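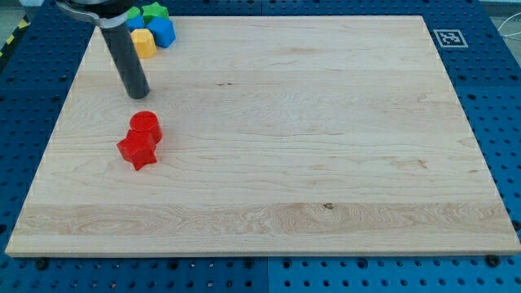 按颜色归拢任务：红色圆柱和红色星形靠在一起，黄、蓝、绿几块在木板远端。

Velus桌面操作项目进展报告（八月）
提交：Dorkis基金会项目联络人Rhonda Robichaud
撰写：Noémie Charbonneau，Bristuline实验室

Rhonda，您好：

这一期报告的大部分篇幅想留给开放日。上次通话时您问过，Velus能不能在实验室以外的人面前稳稳当当地跑一个上午，现在可以回答了：能，而且比我们自己预想的好玩得多！当天上午九点开门，下午四点关门，来了280位访客，有附近中学的学生、两家木工厂的技术员，也有不少带着孩子路过的家长。

一、开放日演示了什么

我们准备了两个环节，都在同一张蓝色洞洞板台面上进行，中间放的是那块枫木砧板。选木板是Clifford Cloutier的主意。原先的白色亚克力板反光太强，访客站在侧面什么都看不清，换成木板以后颜色一下子就出来了，红色尤其醒目。木纹给视觉模块添了一点麻烦（深色的细纹和木节偶尔会被当成小物体），Colton Fortin用开放日前的一个晚上补采了木板背景的数据，问题基本压下去了。

第一个环节是按颜色归拢。积木由访客自己摆，想怎么摆就怎么摆，然后对着话筒说一句话，比如“把红色的放到一起”，机械臂就用一根圆头手指去推。全程不抓取，只推。听上去比抓取简单，做起来很考验耐心：圆柱推偏一点就会转，星形的尖角会卡住旁边的积木，方块推到角上又会斜着跑。也正因为这样，围观的人特别投入，有个小姑娘一直小声给机械臂加油，推到位的时候全场跟着鼓掌。

第二个环节是“捣乱”。机械臂推到一半，访客可以用长杆把积木拨走，看它会不会重新规划。这是本期新做的功能，也是我们心里最没底的部分。结果它成了当天排队最长的一项，中学生们轮流想办法难倒它，最后总结出一个真有效的招数：把两块同色积木同时往相反方向拨。系统会在两个目标之间犹豫，来回晃好几秒。Colton Bergeron当场记了下来，现在已经列为下一期要解决的问题。

二、运行情况

全天共完成18轮完整演示，每轮由若干条口头指令组成，中途因故障停下来的有两轮。第一次是语音识别把后排的说话声当成了指令，机械臂安静地走到板角去了，引来一阵笑声。我们随后换了指向性话筒，没有再出现。第二次是手指压得太低，触发了受力保护，系统按设计停机，复位后继续。保护机制在有观众的场合按预期起了作用，这一点对我们申请下阶段的场地许可很有帮助。

安全方面，台面边缘按要求贴了黄黑警示带，急停按钮由一名组员专门负责，每小时换人。当天没有任何人员接触事故。

训练数据方面，本期新增800段推动演示，其中一部分专门针对木质背景和积木互相紧贴的情形。紧贴的情形一直是弱项：两块积木挨着的时候，模型容易把它们看成一块，再推第三块过来就会把前两块撞散。补数据以后，三块以内的归拢已经比较可靠，四块以上还要看运气，我们不想在这里说得太满。

三、访客的反应

我们在出口放了留言本，内容比想象中丰富。摘几条：

“我以为它会很快，结果它很慢，但是一直在想办法。”
“能不能教它收拾我儿子的房间？”
“为什么不直接拿起来？”

最后这一条被问了无数遍。Clifford后来干脆请提问的人自己戴上厚手套，用一根木棍推积木，限时一分钟。试过的人大多会换一种眼光看屏幕上的轨迹。这个小游戏是临时加的，下次要正式放进流程里，并且多备几根木棍。

两家木工厂的技术员问得最细。他们关心的是小零件在传送带前的整理，零件形状不规则，夹具常常夹不住，推反而合适。其中一家愿意提供样件给我们试，我们约了下个月去他们车间看一看。这次参观不动用本项目经费。

四、做得不够的地方

解说跟不上。两名解说员对着这么多人，后排基本听不见，屏幕上的文字又是给我们自己看的调试信息，访客看不懂。Colton Fortin正在做一个简化界面，只显示当前听到的指令和下一步要推的积木。

排队也没有安排好。上午十点半以后走廊堵了一段时间，有几位推婴儿车的家长没能进来就走了，很可惜。下次会分时段发号，每个时段最多6组。

另外，中午没有安排停机检查，手指的固定螺钉到下午有些松动，末端定位偏了一点，靠重新标定才恢复。以后每运行两小时检查一次，已写进操作表。

五、经费与下一步

本期支出在预算之内，明细见附表。唯一的调整是把原定购买第二块亚克力板的钱改用于话筒和木板，金额很小，按协议无须另行审批，在此一并告知。

下一期的工作按先后排列如下：

解决双目标犹豫的问题，由Colton Bergeron负责；
继续采集四块以上积木的归拢数据，由Clifford Cloutier负责；
完成访客界面，由Colton Fortin负责；
与Li工作室一起设计一套适合小学生的指令卡片，由我负责，初稿已经寄出。

Li工作室的同事开放日当天也在场，看完以后立刻提议把“捣乱”环节做成卡片游戏：抽到哪张，就按哪张去拨。大家都很喜欢这个想法，组里已经用便利贴试玩了好几局。

如果您方便，很希望您下个月来实验室亲手捣一次乱。上午十点以后台面一般都开着，提前一天告诉我就行。开放日的完整日志和留言本扫描件会随附表一起发给您，哪一部分需要更细的数据，请直接写信给我。

Noémie Charbonneau
Velus项目组，Bristuline实验室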